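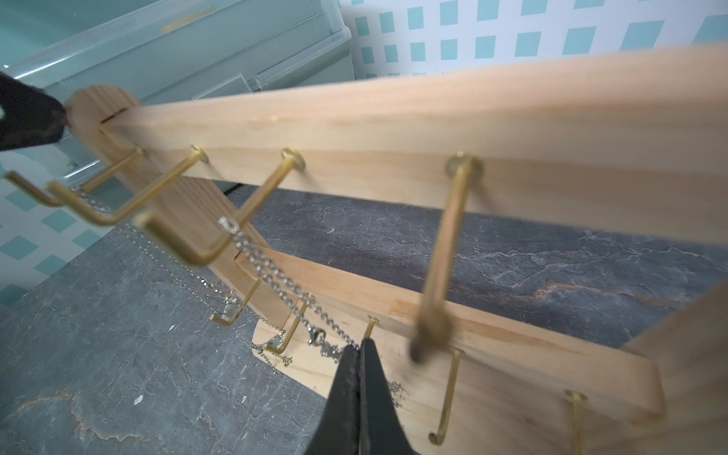

I get a lot of messages through the shop about jewelry stands, and the same questions keep coming back, so I finally sat down one evening and typed out all my answers in one place. I'm a one-person operation (Hirnmont is me, a workbench and a very patient dog), and I make and sell small storage pieces for necklaces, bracelets and whatever else ends up in a heap on the dresser. Most of what follows is about the pine stand with two rails, the one with the rounded end piece and the gold-colored L-shaped hooks along the front, because that's the one people ask about most. A few fine chains on a lower hook give you a decent idea of how it gets used. If your question isn't covered, write to me! I answer everything, just slowly in December.

What is the stand made of?

Pine for the rails and ends, brass for the hooks. I like pine because it's light in color and light to carry, and it doesn't fight with the jewelry for attention. The grain is different on every board, so yours might be almost plain or it might have some darker streaks running through it. I don't stain it or try to match pieces up. If you want a particular look, say so when you order and I'll dig through the pile for you.

Why are there two rails?

Length, mostly. Long necklaces go on top and get the full drop, and shorter things go below. My first version had a single rail and I used it for a whole winter, and everything ended up hanging in front of everything else. With two you can put the pendant you wear every day on one level and keep the bracelets out of its way on the other.

Will my long necklaces hit the tabletop?

Depends on the necklace. Measure the longest one you own by hanging it off your finger and checking from your finger to the bottom of the pendant, then compare that with the height on the product page. If it's too long, you can double it over the hook. I do this with an old rope of beads that would otherwise puddle on the dresser, and it looks fine.

How many necklaces fit on one hook?

I stop at three thin ones. You can physically get more on there, but then you're back to picking the front ones off to reach the one at the back, and that's when the tangling starts. Chunky pieces get a hook to themselves in my house. If you own 10 fine chains and wear two, I'd hang the two and keep the rest in a drawer, each in its own little bag.

My chains are already in a knot. Help?

Oh, I've been there. Lay the whole mess on a flat plate or a sheet of plain paper under a good lamp. Undo every clasp first, which I forgot to do for years. Then take two sewing needles and gently open up the middle of the knot, and don't pull on the ends, however much you want to. A tiny drop of baby oil helps metal chains slide past each other. Wash it off afterward with a bit of dish soap in warm water (put the plug in the sink, please), and pat everything dry. Skip the oil and the soap for pearls or anything glued or strung on thread.

Once they're apart, close the clasps before you hang them. Loose ends find each other again amazingly fast.

Can I hang earrings on it?

Hoops, yes. Big ones slip right over a hook. Fishhook-style earrings sort of work but they slide off if you bump the stand, so I wouldn't. Studs no, there's nothing for them to sit in. I keep mine in an egg cup next to the stand, and a customer wrote that she uses an ice cube tray, which I have since stolen as an idea.

What about rings and watches?

Rings will go over the hooks and I know plenty of people who do it. I find them a nuisance there, personally, and drop mine in a dish. Watches on a closed bracelet hang nicely. A heavy one should go close to the end of a rail.

Do brass hooks turn dark?

Brass does dull over time, and faster in a steamy bathroom. I like it when it mellows a little, but if you want the shine back, rub it with a soft dry cloth first and see if that's enough. If it isn't, use a small dab of brass polish on a cotton swab and keep it off the wood, where it can leave a mark. Wipe off every trace before the jewelry goes back on.

How do I dust the thing?

A soft makeup brush! Best tool I've found. It gets in around the hooks and along the rails, and you can do it with the chains still hanging if you're careful. Every month or so I take everything off and wipe the pine with a barely damp cloth, then a dry one. No furniture spray.

Where should I put it?

Somewhere you get dressed, out of direct sun. Pine goes more golden in strong light, so a stand in a south window will change color sooner than one on a shelf. Mine lives on the dresser to the left of the mirror. I tried it in the hallway for a bit and stopped wearing half my necklaces, so put it where you'll see it before you've got your coat on.

A hook has come loose. Did I break it?

Probably not. Wood moves a bit with the seasons. Take the jewelry off, hold the hook near the wood and see if it will turn snugly into place by hand. Don't use the bent end as a handle and crank on it. If it keeps wobbling, send me a note and I'll mail you a replacement with instructions.

What's the difference between the Jirkia and the Ekuvus?

Jirkia is the pine stand I've been going on about. Ekuvus is the wall-mounted rail, for people with no dresser space or with cats. Same general idea, different amount of drilling.

Can I see one before I buy?

I bring a table's worth to the Mercado craft hall every September. Come early, as the stands tend to go before lunch. The rest of the year it's online only.

Can I return it?

Yes, within 4 weeks, if it's unused and in its box. Email me first so I know to look out for the package. If it arrived damaged, send me a photo and keep the packaging until you hear from me.

Do you take custom orders?

Sometimes. Extra hooks are easy, and so is a longer rail, up to a point. I can't do 1000 of anything, though I was once asked! Tell me what you're storing and how much room you've got, and I'll tell you what I can do.

Contact | Shipping & Returns | © Hirnmont | Back to top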